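Notebook, Friday, markers into cup, teleop on the two-arm table

Started 9:40, stopped when my wrists gave out. 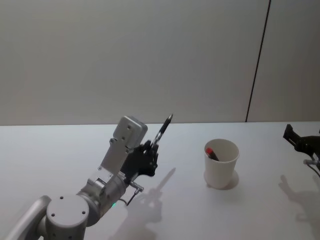
Left arm does the pick and the drop, right arm is supposed to stay parked unless the cup needs steadying. Kept forgetting that and nudging the right leader with my elbow. Need a rest hook for it or at least some foam on the bench edge.

Total kept: 58 demos. Threw out more than I'd like, mostly my own fault (see below). All saved under Kustis, task name "marker_cup_b". The old "marker_cup" folder is the one with the bad gripper scaling, do NOT mix them. Renamed it so the loader skips it.

What went ok
- Pinch near the middle of the barrel, then lift straight up before moving sideways. When I lift and travel in one go the marker swings in the fingers and I end up dropping it on the rim.
- Going slow over the cup. Feels silly slow on the leader arm but the replay looks fine.
- Starting each one from the same home pose. Footswitch to start, footswitch to end, don't touch the keyboard in between.

What didn't
- Paper cup is too light. If the marker catches the rim the whole thing tips and that's the demo gone. Tried a blob of putty under it, helps, but then the cup is always in the exact same spot which defeats the purpose. Will try a couple washers inside the bottom instead.
- Lag. Noticable after lunch, not in the morning. Rirora was syncing in the background again, killed it and the lag went away. Put this on the startup checklist please, whoever edits it next.
- Episode 31 or 32, left gripper opened by itself right before the drop. Log shows a trigger reading of 821 for a few steps then back to normal. Either the pot in the leader trigger is dirty or the connector is loose. Wiggled it, couldn't get it to do it again. Keep an eye out.
- I regrip too much. Watching them back, in a lot of the early ones I pinch, let go, pinch again. Last time we trained on stuff like that the policy learned the hesitation better than the task. Cut the worst, kept those with a single regrip and tagged them.

Tried guiding the arm by hand too (gravity comp on, grab the wrist, walk it over). 3 tries. Path is smoother than teleop but my hand and sleeve are all over the camera view so no good for training. Could be handy for teaching the home pose and the above-cup waypoint. Sheehan notes say to lower the friction term first, didn't get to it.

Training run queued on Mutness with the 58, same settings as before, no augmentation. Should be done overnight.

Next time
- washers in cup
- move cup between demos, write down if it was near or far
- vary which marker goes first
- clean left trigger pot
- 2 people if possible, one on the leaders and one resetting teh table. Doing both alone is what eats the time.

Arms off, e-stop in, leader cables coiled on the left hook.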